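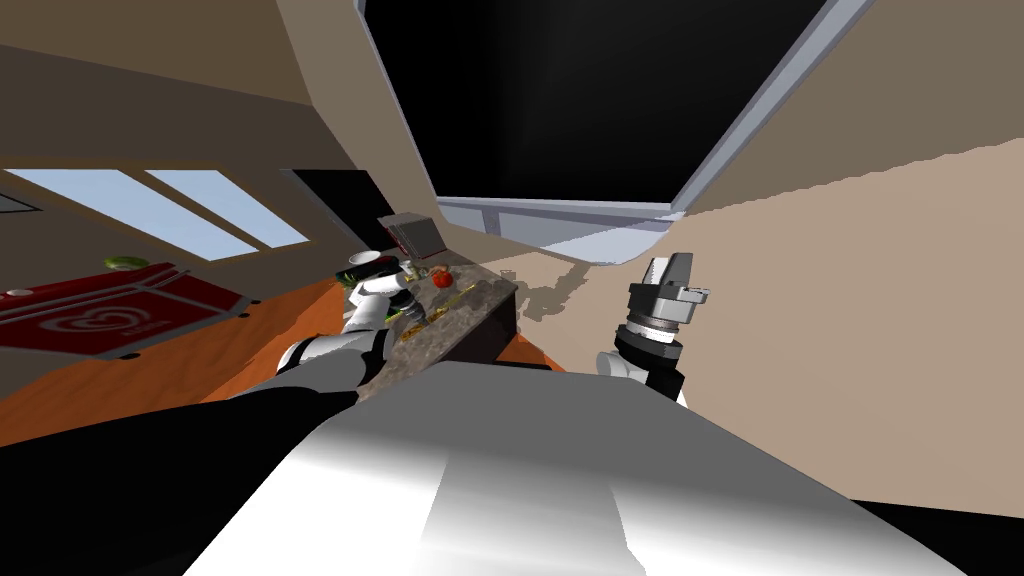
Simulation Track Gallery: Kitchen Counter Task

Reading time: 4 min

Ziravness is a student robotics project run as an evening class in the mechatronics building. The class has two tracks. The hardware track builds and wires its own arms. The simulation track, covered on this page, writes controllers for a two-armed robot in a rendered kitchen and never touches a screwdriver. There are 12 students in the simulation track this term, working in pairs. Uriel Jaramillo teaches the control sessions and Sanne Van Dijk maintains the simulator build, the task files and the scoring script.

The kitchen counter task is the second of three graded tasks. The first was a reach test with no objects. The third combines the counter with driving the base and starts in November.

The kitchen

The counter task is set at an island with a speckled granite top. A white plate, a small glass jar, a tomato and some small yellow and green food items are on it, with a small clear glass toward the far right end. The tomato is the easiest object to plan for. A round shape gives the same grasp width from most directions, so teams can leave wrist rotation until their second submission.

The glass and the jar cause most of the perception errors. Both are clear, and the segmentation model supplied with the course was trained on opaque objects. Teams may read object poses directly from the simulator for their first submission. After that, poses must come from the rendered cameras.

Left arm

The left gripper is down at the edge of the counter with its fingers pointed at the objects. The plate lies just beyond it, which limits the approach. A straight line from the shoulder to the food items is short, but the forearm links need clearance over the counter edge as well. Two teams solved this with a via point above the edge. One used a full sampling planner, which passed the collision check and cost them points on planning time.

Planning time is capped at 400 milliseconds per segment. A segment that goes over the cap is still executed but scores zero.

Right arm

The right gripper is raised and open, clear of every object. Uriel asks for this posture in all single-arm trials. An arm left hanging near the counter turns up in the collision log sooner or later, usually when the base settles after a reset. The parked joint values are in the task file and should be copied exactly – rounding them to two decimals has already produced one failed run.

Teams working on the two-arm version release the right arm from its parked pose only after the left gripper reports a stable grasp.

The rest of the room

Behind the island there is a small brownish-red appliance with a gray front panel. It is not a target, but it is in the collision model. The red rug and the windows on the left side of the room are outside the workspace of both arms and are there for the camera-based teams, whose detectors have to cope with more than a blank wall. An early version of the Perkier team's color threshold selected the rug along with the tomato. They now crop to the countertop before thresholding.

Scoring

Each submission is run with the object positions shifted by a random seed. The full set of logged trials for this task stands at 1169, practice runs included. A submission passes when 65 percent of its trials finish with the named object lifted, held for two seconds and set down inside the target area. Contacts with the counter are allowed below the force limit in the task file. Contacts between the arms end the trial.

Team Flader has the shortest mean planning time so far. Team Angelovski has the fewest arm contacts, with a slower controller that stops above the object and takes a second pose estimate before closing the gripper. Both controllers will be presented in class, followed by questions on tuning.

Notes for teams

Submit the controller, the configuration file and a one-page log summary together. Name the seed used in any plot. Sanne rebuilds the simulator at 6 p.m. before each session, and trials still in the queue at that time are cancelled and must be resubmitted.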